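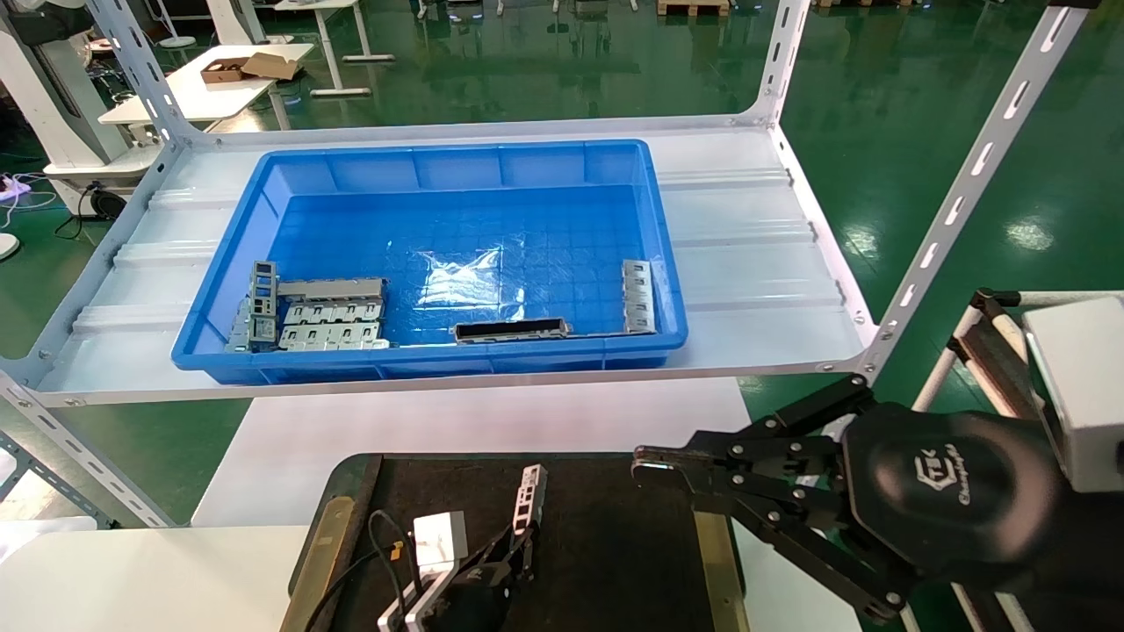
앵글 선반에 올라간 파란 트레이와 판금 브래킷들. 바닥 격자무늬를 봐 주세요!

부품 트레이 얘기를 드디어 합니다. 지난번 공구걸이 글 댓글에 "다음엔 통 얘기도 해 주세요"라고 적어 주신 분이 계셨는데, 그 댓글을 보고 혼자 얼마나 신이 났는지 몰라요. 통 얘기라면 밤새 할 수 있거든요. 집에서 하면 다들 방으로 들어가 버려서 여기다 씁니다.

저는 철판을 접고 뚫어서 만든 부품, 그러니까 판금 브래킷을 매일 만지는 일을 합니다. 입사하고 한동안은 다 똑같은 회색 쇳조각으로 보였어요. 그런데 눈이 트이고 나니까 이게 참 예쁩니다. 네모난 창이 뚫린 것, 길쭉한 구멍이 난 것, 길이를 따라 네모난 탭과 구멍이 줄지어 있는 것. 특히 사진 왼쪽에 길게 누워 있는 저런 모양을 좋아해요. 같은 무늬가 쭉 반복되는 게 꼭 도시 블록을 위에서 내려다보는 것 같지 않나요? 저만 그런가요?

문제는 이 친구들이 보관하기에 아주 까다롭다는 겁니다. 탭은 서로 걸리고, 모서리는 서로 긁고, 길이는 제각각이고, 세우면 쓰러지고 눕히면 자리를 차지해요. 예전엔 종이 상자에 한꺼번에 담아 뒀는데 하나를 꺼내면 옆에 있던 게 구멍에 걸려서 딸려 올라왔어요. 흔들어서 떼다가 손등을 긁힌 적도 여러 번입니다. 종이 상자 바닥은 금방 눌려서 물러지고요.

그래서 얕은 플라스틱 트레이로 바꿨습니다. 이게 정말 좋아요.

먼저 색! 파란색이 이렇게 일을 잘하는 색인 줄 몰랐어요. 회색 금속은 회색 선반에 올려 두면 눈에서 사라집니다. 진짜로 눈앞에 두고 찾아요. 그런데 새파란 바닥 위에 놓으면 구멍 하나하나까지 또렷하게 보입니다. 은색 테두리가 있는 검은 부품도 마찬가지고요. 처음에 저는 무난하게 회색 트레이를 사려고 했는데, 바바나(Bhavana Poojary, 이름 전체를 써도 된다고 해서 자랑스럽게 적습니다)가 장바구니를 보더니 "그걸 사면 통 안에서 또 찾게 될 거예요" 하더라고요. 그 말을 듣고 파란색으로 바꿨고, 지금도 고마워하고 있습니다.

그다음은 바닥입니다. 매끈한 바닥 말고 작은 네모가 격자로 찍혀 있는 바닥이요. 얇은 판금을 매끈한 플라스틱 위에 납작하게 눕히면 착 달라붙어서 손톱으로 긁어 올려야 하는데, 격자가 있으면 살짝 떠서 끝을 잡기가 훨씬 편해요. 저는 이 격자를 자 대신 쓰기도 합니다. 길이를 재는 건 아니고, 긴 부품을 격자 줄에 맞춰 놓으면 기분이 좋아요. 네, 그냥 기분이 좋습니다. 단점이라면 조명 바로 밑에서는 바닥이 하얗게 번들거린다는 것. 나사처럼 작은 걸 찾을 때는 고개를 이리저리 기울여야 해요. 저는 그래서 작은 체결류는 이 트레이에 안 넣고 뚜껑 있는 칸막이 통에 따로 둡니다.

벽 안쪽에 세로로 난 살도 빼놓을 수 없어요. 보강하려고 넣은 것이겠지만 저는 여기에 브래킷을 기대어 둡니다. 밋밋한 벽이면 스르륵 미끄러지는데 살이 있으면 모서리가 걸려서 덜 미끄러져요. 구멍 뚫린 브래킷 하나쯤 비스듬히 기대 놓으면 앞뒷면이 다 보여서 방향을 헷갈릴 일도 줄어듭니다. 좌우가 거의 대칭인데 딱 한 군데만 다른 부품, 다들 아시죠. 그런 걸 눕혀 두면 꼭 거꾸로 집게 되잖아요.

트레이는 Bustine이라는 작은 가게에서 샀습니다. 처음엔 시험 삼아 두 개만 샀는데, 일주일도 안 돼서 더 주문했어요. 포장 비닐을 벗길 때 나는 새 플라스틱 냄새까지 좋았습니다(이건 좀 이상하다는 거 알아요). 지금 제가 맡은 구역에 있는 걸 다 합치면 32개입니다. 쓰고 보니 많네요? 그래도 비어 있는 트레이가 거의 없어요. 하나쯤 남으면 퇴근 전에 책상 위 잡동사니를 쓸어 담는 용도로 쓰고요.

이제 선반 얘기. 앵글 선반은 촌스럽다고 하는 분들이 있는데 저는 동의할 수 없습니다! 기둥에 길쭉한 구멍이 줄줄이 뚫려 있어서 볼트만 풀면 원하는 높이로 옮길 수 있고, 망치와 스패너만 있으면 혼자서도 어떻게든 됩니다. 게다가 기둥 구멍이랑 브래킷 구멍이 서로 닮았어요. 구멍 뚫린 쇠가 구멍 뚫린 쇠를 받치고 있는 모습, 보고 있으면 괜히 흐뭇합니다.

선반 높이는 몇 번을 바꿨는지 모르겠어요. 처음엔 층을 촘촘하게 넣으면 많이 올라가니까 좋을 줄 알았습니다. 그런데 트레이 위로 손이 들어갈 공간이 없으니 부품 하나를 꺼낼 때마다 트레이를 통째로 빼야 했어요. 두 번째 날에 바로 후회하고 한 층을 뺐습니다. 지금은 트레이를 올려 둔 채로 위에서 손을 넣어 집을 수 있어요. 올라가는 양은 줄었는데 일은 훨씬 빨라졌습니다. 참, 세로로 세우는 브래킷이 있다면 그 키도 꼭 생각하셔야 해요. 저는 트레이 높이만 재고 층을 맞췄다가 세워 둔 브래킷이 윗단에 걸려서 볼트를 다시 풀었습니다. 볼트를 풀면서 점심을 걸렀어요.

선반 판은 하얀색이 제일 마음에 들어요. 파란 트레이가 올라가면 색이 확 살아나고, 쇳가루나 먼지가 떨어지면 바로 보여서 닦게 됩니다. 표면에 얕은 골이 나 있는 판은 트레이를 넣고 뺄 때 드르륵 소리가 나는데, 저는 그 소리도 좋아합니다. 아침에 첫 트레이를 당길 때 나는 드르륵. 커피보다 잠이 잘 깨요.

한 가지 더, 트레이에 얼마나 담느냐. 요즘은 일부러 적게 담습니다. 예전 같으면 빈자리가 아까워서 꽉꽉 채웠을 텐데, 판금 부품은 겹치는 순간부터 서로 물고 늘어지더라고요. 지금은 바닥이 훤히 보이게 몇 개만 놓고, 나머지는 아랫단에 따로 둡니다. 한쪽 벽에 붙여서 나란히 두면 가운데가 비니까 손이 편하게 들어가고요. 바바나는 종류마다 하나씩만 올려 두는 걸 좋아하고, 저는 같은 종류를 두 개까지는 괜찮다고 봅니다. 이 문제는 아직도 합의가 안 됐어요.

트레이 옆자리 얘기도 해야겠네요. 선반 가까이에 검은 작업 매트를 깔아 둔 하얀 테이블이 있는데, 이 매트가 또 물건입니다. 부품을 내려놓을 때 쨍 하는 소리가 안 나고 툭 하고 끝나요. 은빛 나는 브래킷을 검은 바탕에 대 보면 휘었는지 안 휘었는지도 훨씬 잘 보입니다. 파란 바닥에서는 찾기가 쉽고, 검은 바닥에서는 살피기가 쉽다는 게 제 결론이에요. 흰 바닥은 글쎄요, 종이 서류에는 좋습니다.

집에도 같은 걸 들일까 고민 중이에요. 현관 옆에 Trondholm 수납장이 있는데 깊기만 하고 뭘 넣어도 뒤쪽으로 사라지거든요. 거기에 얕은 트레이를 넣어서 서랍처럼 당겨 쓰면 어떨까 싶어서 지난 주말에 줄자를 들고 재 봤습니다. 폭이 살짝 모자라요. 아주 살짝! 세로로 돌리면 들어가는데 그러면 문이 안 닫히고요. 혹시 비슷한 모양인데 폭이 조금 좁은 트레이를 아시는 분은 댓글 부탁드립니다. 색은 무조건 파란색으로요.

그리고 라벨! 라벨을 어디에 붙일지는 아직 답을 못 찾았어요. 바깥벽 앞면에 붙이면 트레이를 돌려 넣었을 때 안 보이고, 테두리 위에 붙이면 손이 자꾸 닿아서 귀퉁이부터 말려 올라옵니다. 선반 쪽에 붙이자니 트레이 자리를 바꿀 때마다 떼었다 붙여야 하고요. 지금은 앞뒤로 두 장씩 붙이고 있는데 라벨지가 무섭게 줄어듭니다. 10월에 자리 배치를 한 번 더 바꿀 예정이라 그때까지는 이대로 버텨 보려고요.

다음 글은 칸막이 통으로 할까, 매트로 할까 생각 중입니다. 매트 쪽으로 마음이 조금 기울었어요. 가장자리에 나무색 띠를 두르니까 부품이 굴러가도 눈이 먼저 따라가서 좋더라는 얘기를 꼭 하고 싶거든요. 보고 싶은 쪽을 적어 주시면 그것부터 쓸게요.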